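3.2 Portion packaging and household storage

The second part of the study looked at how single-serve packets are kept once they reach the home. Most earlier work on portion packaging stops at the point of sale. It records how many units are sold, the weight of the wrapping per serving, and whether the wrapping can be recycled where it is sold. Much less is known about the weeks after purchase, when packets are moved from the carton, mixed with others, forgotten, or thrown away unused.

Households were recruited in Faridville and in the neighboring town of Fumport. A total of 375 households returned the first questionnaire. It asked which dry goods were bought in single-serve form, where they were kept, and whether the outer carton was kept with them. Respondents were asked to answer for sugar, instant drinks, powdered soup, seasoning, and sweetener. Households that bought none of these in the past year were left in the sample, as their answers were needed for the comparison with bulk buyers in Section 4.

We then visited 13 of the households at home. Visits took place in November and lasted up to an hour. The person who did most of the food shopping was asked to show where packets were kept and to talk through the last time one was used. No changes were made to cupboards or drawers before or during the interview. Notes were typed up the same day and coded by both authors separately. Where the codes differed, the notes were read again together and a single code was agreed.

Three storage habits came out of the coding. In the first, packets stayed in the carton they were sold in until it was empty. In the second, the carton was discarded and the packets were moved to an open box, jar, or tray. In the third, packets had no fixed place and were found in several parts of the kitchen, often next to takeout menus, spare batteries, and rubber bands. A few households used more than one habit, depending on the product. Sweetener was the most likely to have no fixed place, and in most of these homes it had come from cafes and had never been in a carton at all.

The loss of the carton matters for date marking. On many products the best-before date is printed on the carton only. Once it is gone, the packet carries no date, and people fall back on feel, smell, or memory. In the interviews, shoppers who moved packets to an open box were often sure that the contents were fresh, but could not say when they had been bought. Older packets also tended to stay in place, as new ones were added wherever there was room and the nearest one was taken first. One respondent in Fumport described pulling out a packet of soup in a design that the maker had dropped years before.

Tightly filled boxes had a second effect. When packets stand on edge and overlap (Figure 2), it is hard to judge how many are left without taking them out. Respondents with this kind of storage said they bought more when the box "looked low," and several had bought a new carton while plenty remained. 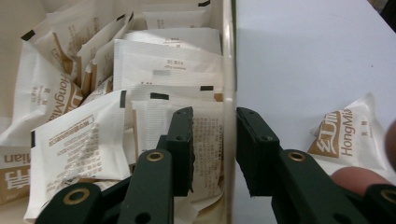
Figure 2. Sachets stored upright in an open box, with a single sachet on the tabletop beside it.

Hukon and Correia, the two store-brand ranges most often named in the questionnaire, differ in where the date appears. Hukon prints it on each packet, along the lower seal. Correia prints it on the carton. Households that bought mainly Hukon were more likely to report checking a date before use, although the gap was small for sugar, which many people regard as never going bad. We did not test whether the contents of undated packets were still fit to eat, and the results should not be read as a measure of food safety.

Unused packets were rarely thrown away one at a time. Disposal came in batches, most often during a move or a full kitchen cleaning, and respondents who described such a cleaning usually put the packets in the general trash with the contents still inside. The weight of this waste is estimated in Section 5.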